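Marker cubes lost when the two grippers come close together

Lovisa Söderlund
Posted in: School and student projects

Hello, I am in a student club in Skeltdale. We record hand movements with two hand-held grippers, and later we train a small arm to repeat them. Each gripper has a cube with square markers. When I keep the hands apart, the tracking is fine. When I bring the grippers side by side, one cube disappears for some frames. In the last recording I lost 16 frames out of 400. Is it the light or the cubes? Our demonstration is in December.

Torbjørn Berge
Check your floor first. If it is glossy, the lamps make bright spots and the exposure goes down – then the white of the cube becomes grey. We fixed the exposure by hand and it was much better. Also print the markers on matt paper.

Leif Rønning
same problem here, never solved it

Sølve Torvik
I agree with Torbjørn about the light, but I would also look at how you hold them. Turn both wrists a little outwards, so that one face of each cube is well open to the camera. Please try this slowly before you change any settings. A photo from our club is below.

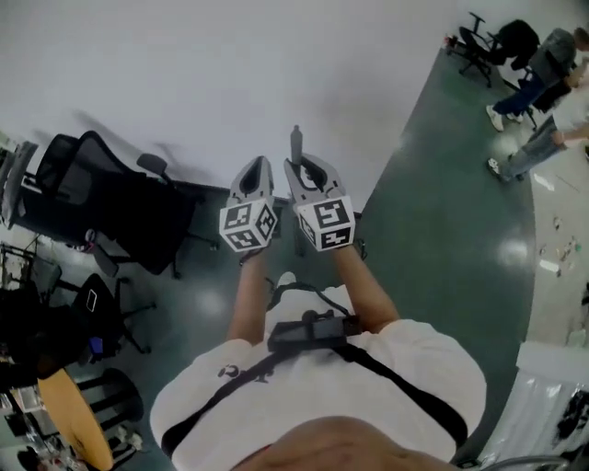
Two grippers side by side, marker cubes at the same height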